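Workshop notebook, January 24, 2002
Murkitz hand-wound, cleaning and timing

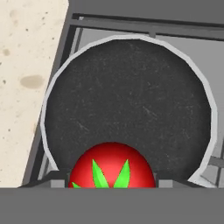
Tomato in a dark round pan, rendered view.

Movement came back from Clarnholm yesterday with the new balance staff. Case number ends in 258. I have put the dial and the hands in the covered tray on the left, please do not move them.

Took off the train bridge again. Old oil on the third wheel pivot was like glue, so I repeated the cleaning for this wheel and the escape wheel. Jewels pegged two times. The mainspring is tired but not set, I will keep it until the Lapointe order arrives in March.

Timing after assembly, 18 hours after full winding:
dial up, plus 9 seconds a day
dial down, plus 11
crown down, minus 14

The crown down result I don't like. Beat error is small, so I suspect the poise of the balance. To check tomorrow with the hairspring off. The curb pins are also a little open, I did not touch them yet.

The strap on it is a Tavari, brown, 18 mm, in fair condition. The buckle is plated and the yellow is gone on one corner. Customer wants to keep it as it is.

Crystal: scratched near 4 o'clock. Tried polish, better, still one deep line. Ask if he wants a new one.

Also we are low on the thin oil and on pegwood.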